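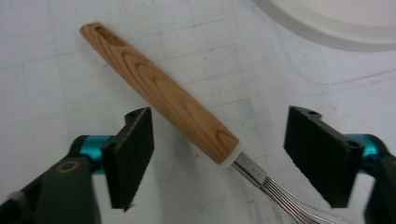 Automation in the Olleck canteen kitchen: what changes for staff
Project report, draft 2, 26 May 2026

1. Background
Olleck runs a canteen that serves about 400 lunches a day. In January they started collecting hand-held gripper recordings so a robot arm from Grarnonent can learn the small stuff: picking up utensils, putting them back, moving bowls. Our group (3 people) wanted to know what the kitchen staff think and what their day looks like now. Not a technical report, the control side is in Stüber's thesis.

2. What we did
Two visits, short interviews, watched the recording shifts. Interviews were not taped, only notes. Some answers are therefor summarized.

3. How the work is now
Kitchen staff take turns at the recording table. You hold the gripper, close it on the thing, lift, place, open, next. The utensils are ordinary kitchen ones, a whisk with a wooden handle for example. Sounds easy. Most people said the first hour is fine and then the wrist starts. Hildegard Schmieder, longest in the kitchen of everyone we talked to, said she had to unlearn her own hands: she normally grabs a whisk without looking, and with the gripper every grab has to be slow and the same.

Pay is the same as kitchen hours. Breaks are not, the recording shift gets an extra one.

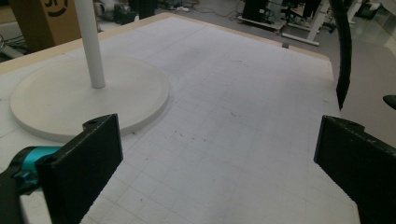

Fig. 2: Recording table with grid surface, gripper fingers in front, round white stand on the left.

4. What changes for people
- Less lifting on recording days. Everybody liked that.
- More sitting alone. The kitchen is loud and people talk, the table is quiet. Two said they miss the talking.
- New words. "Episode" means one recording, took a while to get used too.
- Worry about jobs. Management says no positions will go. Staff had heard this but wanted it on paper, and at the time of our visits there was nothing on paper.

Scheduling is now done in Funari, which the older staff find confusing. Shift swaps used to be a note on the fridge.

5. Problems with our study
Small sample. Only day shift. We never saw the arm itself running so nothing here about working next to it. Interview questions changed between visit one and visit two, so answers on pay can't really be compared.

6. Next steps
Ask again once the arm is in daily use. Wrist complaints should be looked at properly, by someone who knows ergonomics. Interview notes go in the appendix, still to be typed up.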